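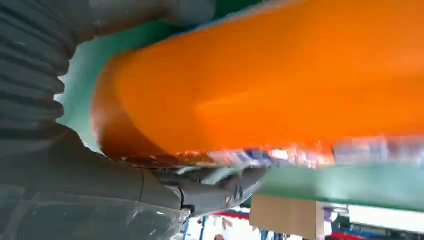

Planning and budgeting for a second gripper station
Project report, Flilwood group
Petronella Modise, Stijn Visser, Mulugeta Araya
Supervisor: Marloes Mertens
24 March 2025

1. Background

The handling lab at Flilwood has one robot arm with a jointed-finger gripper. It is shared between the second-year practicals and the final-year projects, and in the autumn term the booking sheet was full most weeks. Our task was to work out what a second station would need, what it would cost to run, and in which order things should be bought. We were not asked to choose the arm itself. The department has already settled on a second unit of the same type, paid for from a separate fund. Our part covers everything that goes with it: fingers, covers, wrist camera, tables, storage, test objects and spares.

The limit we were given for the first round of buying was 849 euros. Anything over that has to wait until July, when the new budget opens.

2. How we collected the information

We went through the lab log for the autumn term and copied out every entry that mentioned a fault, a worn part or a missing item. There were 124 such entries. Some were very short ("finger stiff again") and we had to ask the people who wrote them what they meant. Stijn did most of this.

We also sat in on test sessions and wrote down how long each change of object or setting took. Wilma De Bruijn, the lab technician, gave us the old order forms, which saved a lot of guessing about prices. Two suppliers, Uvau and Brolludier, sent quotes. A third, Fodor, only sells finger sets in boxes larger than we need, so we left it out of the comparison but kept the quote in the appendix.

3. What the log showed

Most entries were about the fingers. The joints pick up dust and bits of packaging, and after a while one finger closes later than the others. Cleaning helps, but the station is out of use while it is done. A spare set that can be swapped in would remove most of that waiting time.

The second largest group was about covers. Thin protective film is cheap but tears at the bends, and people tend to put off replacing it because nobody has written down whose job it is. We think the film should be a standing order with a fixed change date.

The third group was about objects. Smooth, shiny, rounded things are the ones students most want to test, as they are hard to hold and hard for the wrist camera to follow. Glossy surfaces give bright streaks in the camera view, and fast movements blur. Several groups had brought in objects from home, which makes it difficult to compare results between groups. A shared set of test objects, kept in the lab and replaced when damaged, was asked for by every group we spoke to.

There were only 9 entries about the arm itself, and all of them were closed by restarting the controller.

4. What we propose to buy

First round, within the limit:

One spare finger set, from Brolludier. Uvau was slightly cheaper but has a longer delivery time and charges for returns.
Protective film, enough for both stations until the end of the academic year.
A shared set of test objects, including smooth and rounded shapes in more than one size. We set aside 250 euros for this, mainly for objects that can be bought again later in the same shape and finish.
Two matt work mats, to cut down reflections from the table.
Labelled storage boxes for the shelves.

Second round, from July:

A second spare finger set.
A replacement wrist camera with a shorter exposure setting. We could not test one, so we suggest borrowing before buying.
A small lamp for each station with a fixed mounting, so that the light is the same from one session to the next.

The first round comes to nearly the full limit. Delivery is included for Brolludier but not for the mats, which come from a general office supplier.

5. Things we left out

We looked at a suction gripper as an alternative for smooth objects. It would need an air supply on that side of the room, and the building office could not give us a price for the pipework before our deadline. Mulugeta has passed the question on to Marloes.

We also left out training time. Two people will need to learn how to change the fingers, and Wilma has offered to show them, but the hours are not in our figures.

6. Weak points in our plan

The log only covers one term. Some faults were probably never written down, especially late in the day, and our estimate for film depends on how carefully people handle it. The quotes are valid for a limited time and Uvau has already warned that its prices may change. If the order is placed after the quotes run out, the finger set should be priced again before the test objects are ordered, and the mats can be dropped if the total no longer fits.

Appendices: A, log entries by type. B, quotes. C, session timings. D, list of test objects with sizes.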